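Support > Kallby Heating > Closed tickets

Overview Manuals Tickets Contact

Radiator in the hall stays cold after summer setting

Opened by Laine Grigaitė. Status: solved 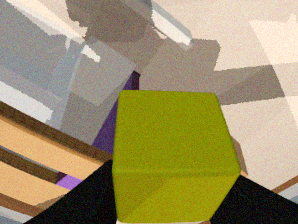
The house is in Hovudden and has 8 radiators on one circuit, with a Kallby controller in the boiler room. Seven of them heat well. The one in the hall remains cold at the bottom and only a little warm at the top. It was working without problem until we switched the controller to the summer setting.

What I tried before writing:

1. Bled the radiator. A small amount of air came out, then water. No change.
2. Opened the thermostat head to the maximum and waited one night. No change.
3. Restarted the controller. It shows 60 degrees for the supply water, the same as before.

Reply from support (Kuusk)
Thank you for the clear list. Please close the thermostat head, unscrew it by hand and look at the pin underneath. It should move when you press it and come back by itself. Do not pull the pin with pliers.

Laine Grigaitė
I removed the head. The pin is down and does not come back. I pressed on it several times with the flat side of a spoon, but it moves very little.

Reply from support (Kuusk)
Then the valve is stuck. Put one drop of silicone oil on the pin, wait 10 minutes and tap the side of the valve body lightly with a wooden handle. Repeat if necessary.

Laine Grigaitė
After the second time the pin came up. I mounted the head again and in the evening the radiator was warm over the full height. The pressure had fallen slightly from the bleeding, so I also filled up the system. You may close the ticket.

2 comments 7 people found this useful Share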